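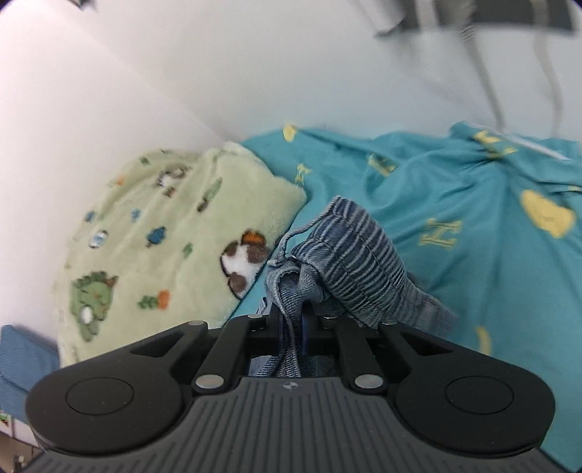

Etenesh Mamo writes that her denim comes out of every wash with white streaks along the creases, and that whatever fleece went in with it comes out gray and covered in blue lint. Both faults have the same origin: heavy cotton and brushed polyester do not belong in one load. The procedure below covers sorting, washing and drying for the two.

Sorting

Denim goes in one pile, fleece blankets in another. A printed children's blanket in a pale color, such as green, picks up indigo readily, and the dye is hard to remove from the pile once it has set. New jeans should be washed alone for the first 3 cycles.

Check seams and hems for loose threads. Trim them to a short stub with scissors - do not pull, as this can open the stitching. Tie off any drawstrings.

Denim

1. Empty the pockets, close the zipper and turn the garment inside out.
2. Shake it out full length. Fabric that goes in bunched rubs along the same folds for the whole cycle and fades there first.
3. Wash cold with liquid detergent. Spin at 1000 rpm or less.
4. Remove promptly, pull the seams straight by hand and hang by the waistband.

Fleece

1. Shake outdoors, then go over both sides with a lint brush.
2. Wash cold on the gentle cycle with half the usual detergent. No fabric softener - it coats the fibers and flattens the pile.
3. Air dry flat or over two lines. If a dryer must be used, select no heat.
4. Brush lightly in one direction when dry. Do not iron, particularly over printed motifs.

If dye has already transferred

Keep the blanket out of the dryer. Soak it in cold water with oxygen bleach at the dose on the package, provided the care label allows it, for some 3 hours. Rinse and inspect in daylight. Repeat once if the stain has lightened.

Storage

Fold fleece loosely and place it on top of the stack, with denim underneath. Weight left on fleece for a season leaves flat patches that need brushing again.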